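Ma table, du ruban adhésif et une drôle de passion pour le bois clair

Il y a des gens qui collectionnent les vinyles ou les théières. Moi, je regarde les tables. Au restaurant, chez les amis, dans les halls d'hôtel, je passe la main sur le plateau avant même de m'asseoir, et j'ai déjà raté le début de pas mal de conversations à cause de ça.

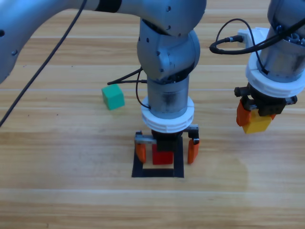 Tout a commencé avec un déménagement, en décembre, dans un appartement où la pièce principale devait servir à tout : manger, travailler, bricoler, étaler les papiers des impôts. J'avais 2 tréteaux, une vieille porte en guise de plateau, et l'envie très nette d'en finir avec cette porte (on écrivait au stylo et la pointe tombait dans les moulures, un enfer). Je voulais du bois clair, chaud, couleur miel, avec de longues planches qui courent d'un bout à l'autre. Le genre de plateau où le fil du bois va tranquillement de gauche à droite et où l'on devine à peine les joints entre les lames. Facile, me disais-je !

Eh bien non. J'ai visité des magasins où tout était gris. Gris cendré, gris lin, gris « brume du matin ». Une vendeuse m'a expliqué que le miel, c'était fini, que ça faisait chalet. Je suis sortie un peu vexée, parce que j'aime bien les chalets, moi. Et puis j'ai poussé la porte de l'atelier Ditia, au fond d'une cour que j'avais prise pour un parking, et là, contre le mur, il y avait mon plateau. Enfin, pas encore le mien, mais nous nous étions compris.

Il coûtait 300 euros sans les pieds. J'ai fait semblant de réfléchir, je suis allée boire un café, je suis revenue avant de l'avoir fini.

La suite est moins glorieuse. Un plateau de cette taille ne rentre pas dans un ascenseur, et l'escalier de mon immeuble tourne sec à chaque palier. On a monté la chose à la verticale, avec des couvertures, en s'excusant auprès de tous les voisins. Il reste une trace sur le mur du troisième étage. Je la salue quand je passe.

Ensuite il a fallu le protéger, ce bois, et c'est là que je suis devenue insupportable. L'huile, la cire, le vernis, tout le monde a un avis et tout le monde est fâché avec l'avis du voisin. J'ai fini par choisir l'huile dure Tiritz, en version mate, passée en couches très fines avec un chiffon qui ne peluche pas. Le premier essai, je l'ai fait dessous, là où personne ne regarde, et je vous conseille d'en faire autant : le ton monte toujours un peu, et sur un bois déjà doré on bascule vite dans l'orange carotte. On laisse boire trente minutes, on essuie tout ce qui brille, on recommence le lendemain. Et on ouvre les fenêtres, s'il vous plaît.

Le vrai changement, pourtant, c'est le ruban adhésif. Une table qui sert à tout finit couverte de tout, et la mienne avait disparu en quelques semaines sous le courrier, les pinces, les crayons et une plante en convalescence. Alors j'ai délimité. Un carré de ruban noir bien large, posé à même le bois, et une règle unique : à l'intérieur, seulement ce que je suis en train de faire. Le reste va ailleurs, n'importe où, je m'en fiche. C'est bête comme chou et ça marche sur moi mieux que toutes les boîtes de rangement que j'ai pu acheter !

J'adore aussi l'allure que ça donne. Du noir franc sur un fond couleur miel, c'est graphique, presque un jeu de société. Un petit cube rouge posé là-dedans et on dirait le pion d'une partie dont on aurait égaré les règles. Le rouge, d'ailleurs, est la couleur que je préfère sur le bois clair, en toute petite quantité. Une tasse, une boîte, un cube. Au-delà, ça vire au décor de Noël.

Côté pratique, prenez un ruban qui se retire sans laisser de colle. J'utilise celui de chez Tritetti, en rouleau large, et je ne le laisse jamais en place plus d'une saison : sous l'adhésif le bois ne voit pas la lumière, et on se retrouve avec un joli carré fantôme quand on l'enlève. Attendez aussi que l'huile soit bien sèche à cœur. Moi j'ai attendu deux jours, c'était trop peu, et le premier coin s'est décollé tout seul pendant le dîner. Pour les angles, je coupe droit au cutter, sur une chute de carton, et je superpose les bandes. Les maniaques feront des coupes à 45 degrés, je les admire de loin.

Il me manquait encore une bonne lampe. J'ai déniché la mienne à la brocante de la place Sheikh, 80 euros après une négociation dont je ne suis pas fière. Le soir, je l'incline très bas et les veines du bois ressortent. Je devrais travailler, bien sûr. Je regarde la table.

Prochain chantier : les tréteaux, que je n'ai toujours pas remplacés.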